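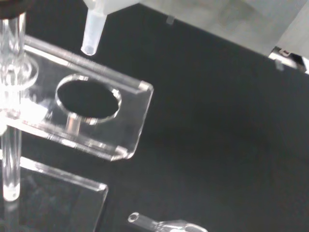 My mineral shelves are driving me up the wall and I need opinions from people who have lived with acrylic for more than a couple of months. I've got 138 pieces, mostly fluorite and calcite with a few zeolites I baby more than I should, and they've been sitting on cotton wool in flat boxes for years. I finally bought a used Dikholm cabinet (glass doors, black shelf liners) and now I have to decide what goes under everything. I love how a clear plate with rounded corners looks against black, like the stand up top. But my sister swears acrylic is a dust magnet and that in a year I'll be looking at a haze of tiny scratches with some rocks on it. Her vote is glass for everything. So which is it? And if you went with acrylic, did you regret it?

Posted by Réka Gulyás
August, 9:40 pm

fluoritefan_bd wrote:
Acrylic all the way here. I've had Vilow risers in my cabinet since we moved to Varbridge and they still look great. The trick is to never, ever wipe them dry. Blow the dust off first with one of those rubber bulb things, then a damp microfiber cloth, then leave them alone! People go at them with a paper towel and then complain that plastic scratches. Well, yeah.

oldquarrydog wrote:
Going to disagree with the above. I did acrylic in two cabinets and ripped it all out. Dust I can deal with. What got me was the static. Every time I cleaned a stand it would grab lint out of thin air the second I put it back, and don't get me started on cat hair. Glass costs more and it's heavy, but you wipe it and it's done. My whole big case is glass now and I clean it maybe twice a year.

I'll give you that glass corners are nasty. I have a scar.

Réka Gulyás wrote:
Cat hair is a real factor in this house, ugh. Two longhairs. Do the doors on your case seal? The Dikholm has a gap down the middle I could slide a postcard through.

oldquarrydog wrote:
They do now. I put the thin clear weatherstrip down the edge, the kind for shower doors. Do that before you do anything else, whatever you pick. I'd guess most of your dust is coming straight through that gap.

tumble_and_grit wrote:
Everybody always skips the weight question. What are your biggest pieces? Thin acrylic sags. I had a nice long bridge riser with a chunk of barite on it, and one morning it looked like a hammock. Nothing broke, but I stood there with my coffee feeling pretty dumb. Barite is HEAVY, you forget how heavy until you see what it does to a shelf.

For little stuff, sure, acrylic is lovely. You get the light coming through from underneath and fluorite just glows. For anything bigger than my fist I use painted wood blocks and I don't care who judges me.

fluoritefan_bd wrote:
Sagging is a thickness problem though. Buy the thick stuff! The cheap bridge risers are for cupcakes and perfume bottles. They were never meant for barite.

tumble_and_grit wrote:
The thick stuff costs as much as glass, so then why not buy glass? That's the part I never get.

fluoritefan_bd wrote:
Because if I drop an acrylic stand on a specimen I still have a specimen.

BenedekFodor wrote:
Chiming in as somebody who does shows. I pack up my display and drive it all over, 472 miles for the last one, and I'd never take glass on the road. Acrylic rides fine if you put something soft between the pieces. I use old T-shirts cut into squares. Leave the factory film on any spares until you need them, too, because once it's off you're on the clock.

At home is another story. My home cabinet is a Sæther, and before anyone asks, yes, I paid $749 for it, and yes, my wife knows. It came with glass shelves and I put small acrylic stands on top of those for the pieces that need to tilt toward you. So I guess I'm in both camps. The shelves carry the weight and the stands do the posing.

One thing I'd tell anybody: keep window cleaner away from acrylic. Mine had ammonia in it and I ended up with little crazed lines at every bend. Took me way too long to work out what did it, and by then I'd done the whole set. Plain water with a drop of dish soap is all I use now.

oldquarrydog wrote:
See, and glass doesn't care what you spray on it.

BenedekFodor wrote:
Your calcite does, though. If you're spraying anything inside a cabinet with calcite in it we need to have a different conversation.

oldquarrydog wrote:
I take them out first, I'm not a monster

Réka Gulyás wrote:
OK this is so helpful, thank you all! I hadn't even thought about window cleaner and I had the bottle sitting right there on the counter. It has been moved.

Biggest piece is a fluorite plate that takes both my hands to lift. It isn't going on a riser of any kind, I was just going to set it straight on the liner. Most of the others are small enough to close my hand around. The zeolites are light as popcorn but so fragile that I'm scared to move them once they're placed, so cleaning underneath is going to be a rare event no matter what they sit on.

Does putty stick OK to acrylic? I've only used it on painted wood, and it left a greasy ring.

tumble_and_grit wrote:
It sticks great, almost too well. Twist when you take it off, don't pull. The greasy ring happens on acrylic too but it comes off with the soapy water. I roll mine into tiny balls, smaller than a pea, and use three per rock so it sits like a tripod.

On zeolites I wouldn't use any putty at all. You'll lose needles.

peg_matite wrote:
Been reading this thread over lunch and want to stick up for the little clear boxes with lids, since all of you act like open stands are the only choice. Zeolites go in boxes! You never dust the rock, you only dust the box, and if the box gets scratched up you toss it and get another one. I know it doesn't look as fancy. My stilbites have been in theirs forever and they look the same as the day I got them.

fluoritefan_bd wrote:
Boxes make a collection look like a parts drawer, sorry.

peg_matite wrote:
A very clean parts drawer.

Réka Gulyás wrote:
Ha, you two. I'm kind of sold on boxes for the zeolites, at least the really hairy ones. I ordered six of the thick stands tonight for the fluorites so I can see how they do with the cats before I buy the rest. Shower door strip is going on the cabinet first. My sister says she'll be over to inspect for scratches.

BenedekFodor wrote:
Good plan. Put the stands in the middle row where the light hits best. And post the cabinet once it's full, I want to see that big fluorite plate.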